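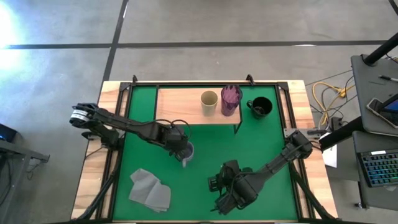 ## Set up a little cup shelf (and finally use the cups you like!)

I love a cup shelf. Ours started as a plank on thin black legs, the kind of riser you might put under a computer monitor, and it changed the way we use our mugs more than any cabinet ever did. It takes one afternoon if you get distracted, and far less if you don't.

### What you need

- A small raised shelf, or a plank and a set of short legs
- Two or three cups you reach for all the time
- One mug with a good big handle
- A soft cloth
- Somewhere flat to put it all

### 1. Get every cup out

Yes, every one, even the ones at the back behind the vases. When my friend Nazma Siddiqui did this in September she found a Fleteretti tumbler she thought she'd left at her old apartment. Put them all on the table and take a good look before you decide anything.

### 2. Wipe them down

Keep the cloth on the table while you work, crumpled up wherever your hand lands. Go over the rims first, then the outsides. Tumblers with faceted sides take longer, and you'll want to push a fingertip into each little dip (very satisfying, by the way).

### 3. Put the tall one and the short one together

This is my favorite part! A plain tan cup next to a tall purple tumbler looks so much better than two of the same thing. The plain one calms the bright one down. Leave a finger's width between them so you can lift either without knocking its neighbor.

If your shelf only holds 2 cups, let it hold 2. Crowding it is how I lost a Nallance glass that I still miss.

### 4. Keep the mug off the shelf

Mugs go on the table at the end of the shelf. They're heavier, and the handle eats up all the room on a narrow plank. Turn the handle so you can hook it without reaching over anything. Mine faces in toward the shelf, but if you're left-handed or your kettle is on the other side, try it both ways for a day.
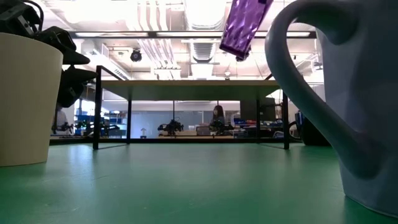

A big curved handle is worth holding out for, too. You want to get all your fingers through it when you're half awake at 6 a.m. and carrying toast in the other hand.

### 5. Check it sitting down

Pull up a chair and get your eyes level with the tabletop. It's surprising how different everything looks from there! Tapered cups show off their shape, and you'll notice straight away if a shelf leg isn't sitting flat. A folded scrap of felt under the short leg fixes that.

### 6. Pick a cup for the front

Leave one light, see-through cup out in front for water. It gets used all day, so it doesn't need a fixed spot. Ours wanders.

### A few extras

- Cream and beige cups look great against a green surface. Tharindu Wickramasinghe, who talked me into painting my first tabletop, swears by a flat finish, and I've come around to it.
- Swap the shelf cups whenever you get bored. I do it when I change the dish towels.
- Anything chipped can hold pens.
- If you're cutting your own plank, sand the front edge well, as that's where your knuckles go.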